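Kovden Town Council
Home | Meetings | Agendas | Minutes | News | Contact
Search this site Go

February 10, 2022
Published by Rūta Pärn, Clerk to the Community Safety Sub-Group

MINUTES OF THE COMMUNITY SAFETY SUB-GROUP

1. Apologies and previous minutes
Apologies were received from the Grillis ward member. The minutes of the previous meeting were agreed and signed.

2. Police report
The sergeant reported 131 offences in the town since August, of which 30 were thefts from shops. Three shops in Tonis Road had been entered at night by way of the rear service yard. Entry was gained in each case by forcing a padlock. Cash to the value of £840 was taken from one till and has not been recovered. A man has been charged in connection with two of the entries. Enquiries into the remaining one continue.

Members asked whether patrols of the yard could be increased. The sergeant undertook to raise this with the inspector but could give no commitment on hours.

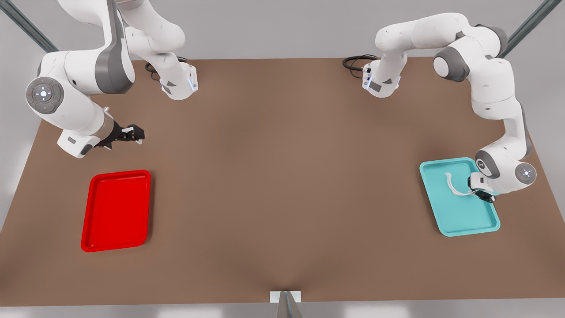

Brown work table with a red tray and a teal tray, computer-rendered view.

3. Service yard, Tonis Road
The Clerk reported that the yard gate is in the ownership of Wiriya Lettings. A letter asking for the lock to be replaced had been acknowledged. Members considered the reply unsatisfactory in that it gave no date for the work.

RESOLVED: that the Clerk write again, enclosing a copy of the police advice on locks and hinges.
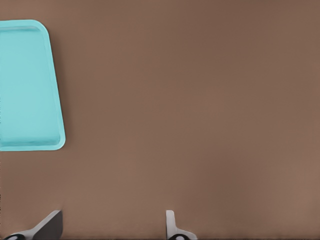 The lighting column beside the gate was reported as out of order. The Clerk confirmed that the fault had been passed to the highways department and that a reference number was awaited.

4. Shop radio scheme
It was noted that several traders in Grillis had asked to join the scheme. The Chair asked that the terms of membership be circulated before any new handsets are issued. Deferred to the next meeting.

5. Correspondence
A resident had written concerning bicycles stolen from the station racks. Noted, and copied to the sergeant.

The meeting closed at 8.40 pm.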